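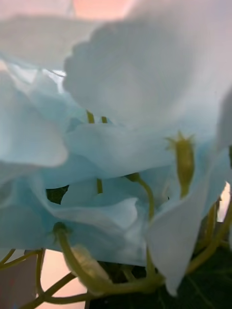

Renata Górecki wrote:

> I don't see why the Hurnton office has to close just because Pedero is buying us. Half my listings come from people who walk in off the street. And what happens to my split? I'm at 80 now and I was told in August that it was locked. Also is my license moving to Pedero automatically or do I have to file something? I have two closings coming up and don't want either one held up.

Renata, all, quick answers, I have a showing and I'm typing this in the car (parked).

Hurnton office: not closing. The lease runs on under the new name. What closes is the back half, the old mortgage desk, which Pietrzak is taking over for their own people. Front desk, window listings, the meeting room all stay. Walk-ins stay. Sign on the door changes, and yes the phone number is the same.

Splits: whatever is in your signed agreement carries over until it expires. So 80 stays 80. Anyone without a signed copy, tell me before the transfer and not after. I have paper for most of the Terkari side but a few of the older ones are only emails, and Pedero's lawyers don't love emails.

Licenses: NOT automatic. You each have to sign the transfer form, then the new broker signs, then it goes to the state. I'll send the forms around Monday. Please don't fill in the effective date, leave it blank, they want them all to match.

Pending deals: anything under contract before the switch stays with Terkari through closing and gets paid by Terkari. Your two are fine Renata. Listings not under contract get reassigned, and the seller has to sign a one page amendment. That's the part that will eat our time. We have 63 active and I'd like every seller to hear it from their own agent by phone before they get a letter.

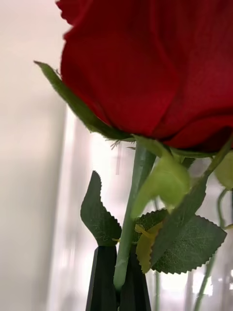 On the letter, draft is with me, I'll post it here tonight if I get to it. Keep your edits short. Last time we did a mailing it went out to 1086 past clients with the wrong office hours on it and I'm still getting calls.

Other stuff people asked off list:

- Yard signs. Keep using the Terkari ones untill the new ones show up. We have 40 riders in the supply closet, take what you need, write it on the sheet.
- Email. Old addresses forward for a year. Start putting the new one in your signature once you get it.
- Desk fees. No change this quarter. After that I don't know, and I've asked twice.
- E&O. New policy starts on the transfer date, but you need tail coverage for the old stuff. Terkari is paying for it. I have that in writing.
- Business cards. Don't order any yet!! The logo isn't final.

If you're thinking about going somewhere else insted, no hard feelings, but call me first and don't just move your license. It makes a mess of the pending files and somebody else has to clean up after it.

Replies to the list please, I lose texts.

Igor Tomaszewski
Hurnton office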